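4.2 Rehearsal in simulation and the change in bench roles

Before the cell at the Almont site took on any live orders, Skiso had the bench staff rehearse with it in simulation. Over 6 weeks they reviewed 415 simulated handling attempts on a Trerel workstation and marked the ones they would have stopped. These were people who had packed by hand for years, and most had never been asked to judge a machine's work before.

Two changes came up in nearly every interview. The first was where attention goes. A packer used to look at the item in hand; an operator now looks at the space between the fingers and the item, often from an angle no person at a bench would have. Figure 6 gives a view of this kind, with the black gripper low in the picture and partly over a pale, bar-shaped object on a dark red surface. Several operators said they found such views tiring after 20 minutes or so – supervisors had planned for longer sittings.

The second was pay grade. Review work was not in the old job description, and staff did it at the packing rate until February. We return to this in Section 5. 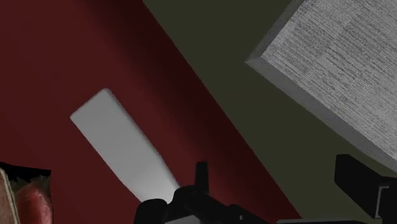
Figure 6. Simulated view over the work surfaces, with a grey block at upper right.

4.3 Handover between shifts

Handover notes grew longer once the cell was running. Operators began to record which attempts they had stopped and what they had seen on the screen at the time.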